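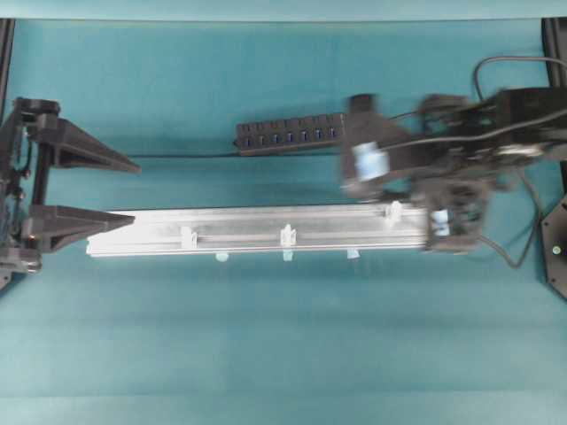 Krešimir Ivanov 말로는 헤드 카메라를 아예 빼고 손목 카메라만으로 학습시켜도 플러그 집기는 성공률이 안 떨어진다던데, 저는 재현이 안 됩니다.

모방학습으로 USB 플러그 집는 정책 돌리는 중이에요. 양팔. 시연 2573개 모았고 그중 2000개로 학습, 나머지는 검증용. 헤드+손목 다 넣으면 그럭저럭 되는데 헤드를 빼면 접근 단계에서 자꾸 옆으로 샙니다. 검증 loss는 두 조건이 거의 똑같아요. 그래서 더 모르겠음. 코드는 Ustilus 기본 설정 그대로고 액션 청크 길이만 11로 바꿨습니다. 혹시 손목만으로 성공하신 분 설정 좀 공유 부탁드려요. 급합니다, 2월 안에 결과표 내야 해서요.

Mimoza Nikolovski 올림, 오전에 작성

Krešimir Ivanov

제가 한 말이 좀 잘못 전해진듯. 손목만으로 된다고 한 건 마지막 접근 구간 얘기입니다. 플러그가 손목 화면에 이미 들어와 있는 상태에서 시작했을 때요. 먼 데서 시작하면 저희도 샜어요.
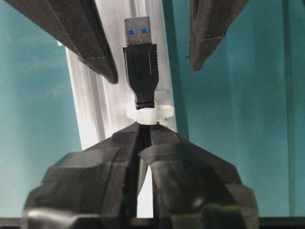 손목 카메라 시점. 알루미늄 프로파일 앞의 USB-A 플러그

이 정도로 가까우면 손목 영상만 써도 헤드 넣은 것과 차이가 안 났습니다. 그러니 에피소드를 2단계로 나눠 보세요. 이동은 헤드+손목, 파지는 손목만. 전환 시점은 손끝과 플러그 거리로 잡았고 값은 장비마다 다시 맞춰야 합니다.

그리고 검증 loss는 믿지 마세요. 시연자가 간 경로 위에서만 재는 값이라 한번 벗어난 뒤에 어떻게 되는지는 안 나옵니다. 실기에서 돌려보고 성공률로 비교하시길. 시작 자세도 조건끼리 똑같이 맞추고요.
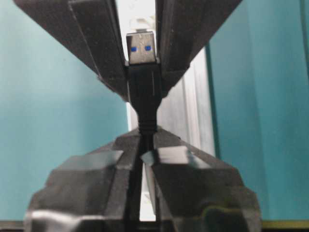 파지 단계만 따로 학습할 때 시연을 새로 모아야 하나요?
기존 시연을 전환 시점 기준으로 잘라 쓰면 됩니다. 다만 자른 뒤 앞부분에 정지 프레임이 많으면 솎아내세요. 안 그러면 정책이 거기서 멈춰 버립니다.

Kelmendi

저도 비슷한거 겪음. 원인은 좀 달랐어요. 왼손 오른손 손목 영상 순서가 학습이랑 추론에서 뒤바뀌어 있었음... 헤드 카메라가 있을 땐 정책이 그쪽에 기대서 티가 별로 안 났고요. 헤드를 빼니까 바로 망가졌습니다. 추론할 때 들어가는 프레임을 그대로 저장해서 학습 데이터랑 나란히 한번 띄워 보세요. 오 분이면 됨.

순서가 맞으면 그 다음은 밝기. 손목 쪽은 자동 노출을 켜 두면 팔이 움직일 때마다 값이 출렁거려서

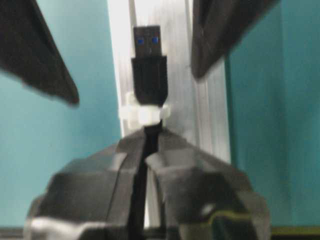

저희는 노출을 고정해 놓고 다시 수집했어요. 다시 모으기 힘들면 학습 때 밝기 증강이라도 세게 거세요. 크롭 증강은 파지 쪽에선 오히려 손해였습니다, 위치 정보가 흔들려서 그런 것 같은데 확인은 못 했고요. 청크 11은 손대지 말고 일단 순서부터 보세요.

Mimoza Nikolovski

확인해 보니 영상 순서는 맞네요. 자동 노출은 켜져 있었습니다 ㅠㅠ 고정하고 단계도 나눠서 오늘 밤에 학습 걸어 둘게요. 결과 나오면 여기에 덧붙이겠습니다.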